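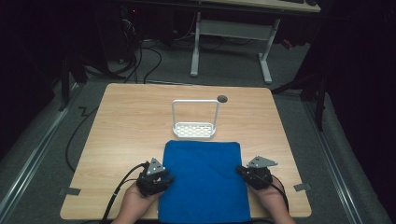 ## Folding microfibre cloths for a small display basket

**Mounir Tazi**

I am responsible for the refreshment point at the Hikanine reading room, where blue microfibre cloths are kept on a wooden table beside a small white metal basket with a tall handle. The basket has a shallow slotted tray. Our written procedure states that each cloth shall be folded into a rectangle and placed in the tray, but it gives no method. Colleagues fold them differently and the corners hang over the sides. I should be grateful for advice on two points: the order of the folds, and whether the cloths should be washed separately from the cotton tea towels.

**Abhishek Uniyal**

The following method is used at our premises and may be adopted without alteration.

Lay the cloth fully open on a clean, dry table and smooth it from the centre outwards with the flat of the hand. Microfibre clings to itself, and a crease left at this stage will remain in the finished fold.
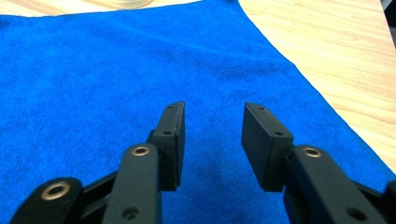
Bring the two long sides to the middle so that they meet without overlapping. Fold the strip in half lengthways, then fold it across into thirds. Measure the tray beforehand — if it is narrower than the finished rectangle, fold across into quarters instead. Place the cloth with the closed fold facing the user, so that a single cloth may be lifted without disturbing the one beneath. We allow no more than 4 in a tray.

As to washing, microfibre should be kept apart from cotton, which sheds lint into the pile. Fabric softener should not be used. Our cloths are weighted at 300 grams per square metre and are dried flat.

**Pant**

We roll ours. It is quicker and they stand up on end if the basket is deep enough, though a shallow one would probably not hold them.

**Mounir Tazi**

I am obliged to both respondents. The folding method will be entered in our procedure from August. Rolling has been considered and is not suitable for a tray of this depth. The question of a separate wash has been referred to our laundry contractor, Grudach.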